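Recording demonstrations for a two-arm sorting task: hand guidance or remote control?

Posted 09/02/2020 by Siriporn Chaimongkol
2 min read

Our training center at Gostholm is preparing a packaged-goods task for a pair of table-mounted arms. Each arm must pick up a small snack package and place it in the correct container. We have recorded 416 demonstrations by holding the arms and moving them through the motion by hand. The joint data are clean, but the operator's sleeves and hands appear in most of the video, and the trained policy performs poorly when no person is present. Would members recommend that we discard this material and begin again by remote control? We have one operator available and are obliged to report results in July.

Oranuch Phuthong

It is not necessary to discard the recordings. Please retain the joint data and replay each trajectory on the arms with the operator standing clear, recording new video during the replay. The packages must be returned to their original starting positions before each replay, so a printed placement sheet under the containers is advisable. Replays in which the grasp fails should be removed from the set.

For new material, remote control is preferable. At Nondstead we require every operator to complete three supervised practice periods before any recording is kept. Early demonstrations contain long pauses, and the policy will reproduce them. We also ask operators to approach each container from the same height and to open the gripper fully before lowering it.

The layout we use for this exercise is as follows.

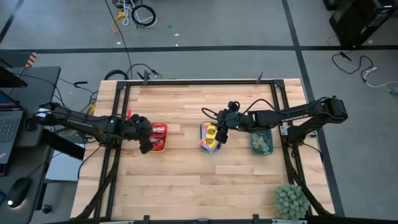

Sorting table with two arms and three containers, right gripper over the blue container.

Please vary the position of the packages between recordings, but leave the containers in place until the policy is reliable. With almost 2000 demonstrations on this layout, we found that the variety of starting positions mattered more than the total number.

Wimau

Agree with the above. Also check that your video and joint readings share the same clock. Ours did not, and we had to record the whole set a second time.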